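Search this site Search Advanced search

2 Jul 2025
Raffaele Messina and Bienvenido Espiritu

4. Set lists after a change of singer

4.1 What was compared

The previous section dealt with bands whose membership stayed the same. This one takes up the bands that replaced a lead singer and kept touring under the same name. Of the 11 bands in the study, two did this during the period covered by the archive: Claltis and Trastau. Both had a well-known first singer, both took a long break, and both came back with a person who had not sung on any of their records. The other nine serve as the comparison group.

The archive as a whole holds 3176 song entries. An entry is one song performed at one show, with its place in the running order and a note on who sang lead. Songs that were started and abandoned are counted as performed if the first verse was completed. Instrumental passages between songs are left out unless the band itself gave them a title. Medleys caused more trouble than anything else in the coding. We entered each part of a medley as a separate song when it lasted through a full chorus, and otherwise gave the whole thing to the song it opened with.

A full-length headline show has around 25 songs. Festival appearances are much shorter and lean heavily on singles, so they are kept apart from the headline shows in what follows. Where a festival set is mentioned, the text says so.

4.2 Which songs were dropped

The simplest expectation was that a new singer would lead to a smaller set of songs, with the hardest vocal parts going first. Claltis partly fits this. Under the first singer the band drew on 61 songs over the touring years in the archive. The later lineup drew on fewer, and the losses came mostly from the second and third albums, where the lead part sits high for long stretches. Two of the best-known songs from that period stayed in, but were played in a lower key. The guitar parts were rearranged to suit, and the keyboard introduction to one of them was taken out.

Trastau does not fit. Its later lineup brought back songs that the first singer had refused to perform, among them most of the debut album. In an interview for this study, the band's former tour manager put this down to taste. The first singer had disliked the lyrics on that record and had said so on stage more than once. With him gone, the rest of the band put the songs back within a few weeks. Some had not been heard at a show since the year they were released.

Difficulty therefore explains part of what happened in one band and very little of what happened in the other. We also looked at whether songs written by the departing singer were dropped more often than songs written by other members. In Claltis they were, though the writing credits on the early records are shared among all members, and it is hard to tell who did what. In Trastau the first singer wrote almost nothing, and the question does not arise.

One group of songs disappeared from both bands: the slow numbers sung with only piano or acoustic guitar behind the voice. Claltis had two of these in its regular set and Trastau had one. None was sung by the new singer at any headline show in the archive. Claltis later restored one with the guitarist on lead vocal, seated, as the first song of the encore.

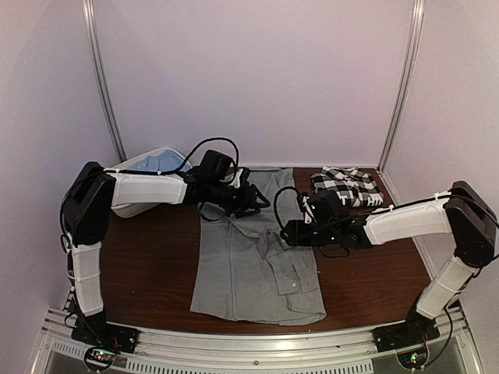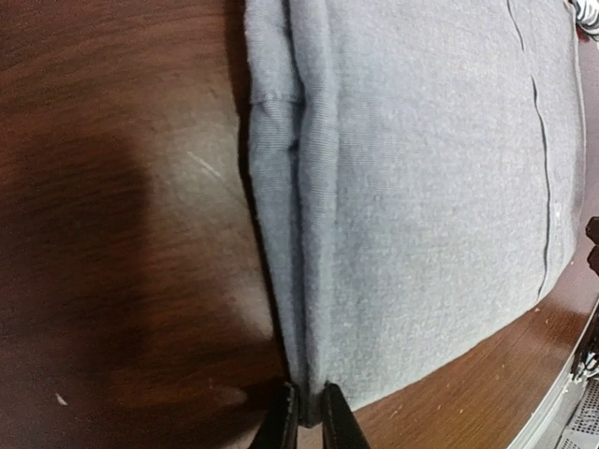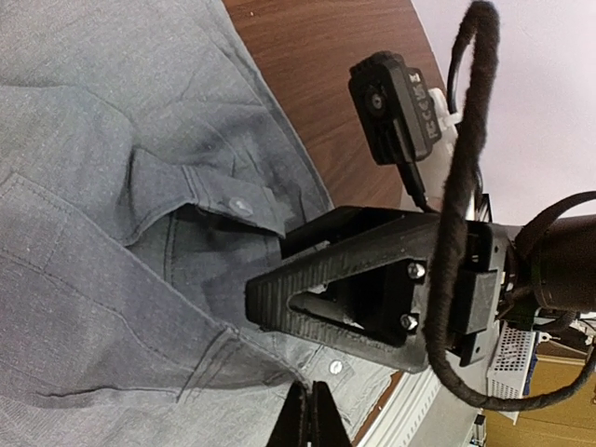
Figure 4. Gray cloth on a brown tabletop, three views.

4.3 Where songs were placed

The order of songs changed less than the choice of songs. Both bands kept their old opening number for the first run of shows with the new singer, and both kept the same closing number throughout. The middle of the set is where movement occurred. In Claltis, the new singer was given a rest after the fifth or sixth song, filled by a long instrumental and then a song led by the bass player. Under the first singer that instrumental had come near the end, just before the encore.

Trastau made a different change. The band had always talked to the audience very little, and its sets ran in blocks of three or four songs without a pause. With the new singer, the blocks were broken up. Recordings from the Zusunville show, which is the most complete source we have for this lineup, include a spoken introduction before nearly every song from the debut album. The singer names the record, says a few words about when it was made, and thanks the older members. Later shows on the same tour have fewer of these introductions, and by the last shows they are mostly gone.

We read this as a matter of settling in. A singer taking over another person's songs has to decide how to refer to that person, and early in a tour it seems safer to say something than to say nothing. The Claltis singer took the opposite course and did not mention the earlier singer from the stage at any show for which we have a full recording. Reviews of the first Claltis shows remarked on this silence, some of them unfavorably. Reviews of the later shows did not bring it up.

4.4 New material

Neither band played much new material with the new singer. Claltis had an album ready by January of its second touring year and performed the lead single at every headline show after that, always in the first half. Other songs from the album came and went. The longest survivor was a mid-tempo track that the band had tried out, without vocals, several years earlier. Listeners who post on the band's message board recognized the riff at once, and several of them described it as an old song even though it had never been released.

Trastau recorded nothing with its new singer apart from a live album. The live album matters here for one reason. It fixed a version of the set, and the shows that followed stayed close to it. Before its release the band changed several songs from night to night. Afterward it rarely changed more than one. The same tightening can be seen among the comparison bands after a live release, as reported in Section 3, and there is no sign that the new singer had any part in it.

4.5 Festival appearances

Festival sets were almost identical before and after the change in both bands. The same singles were played in nearly the same order. Claltis dropped one song that had been a fixture and replaced it with a cover, which the new singer had sung with an earlier group. Trastau changed nothing except the length of the closing jam.

This has some bearing on how the change was received. A person who saw either band only at festivals would have heard the same songs from both lineups and could compare the two voices directly. A person who went to headline shows heard a different selection. Among the reviews we collected, festival reviews talk about the voice more than anything else, and headline reviews talk about the choice of songs. We have not tried to measure how far one caused the other.

4.6 Limits of the comparison

Two bands are too few to support a general claim. The sources are also uneven. For the early Claltis tours we depend on set lists written down by people in the audience, and where two lists for the same show disagreed we took the one that gave the running order. Printed set lists taped to the stage were used only when nothing else existed, as both bands were in the habit of departing from them during the encore.

The key changes described in 4.2 were checked by ear against recordings by both authors separately. We disagreed on one song, where the recording runs slightly fast, and it has been left out of the count of lowered songs. Tempo was not coded for any of the bands. Section 5 turns to the audience recordings themselves and to the question of which shows were most likely to be taped.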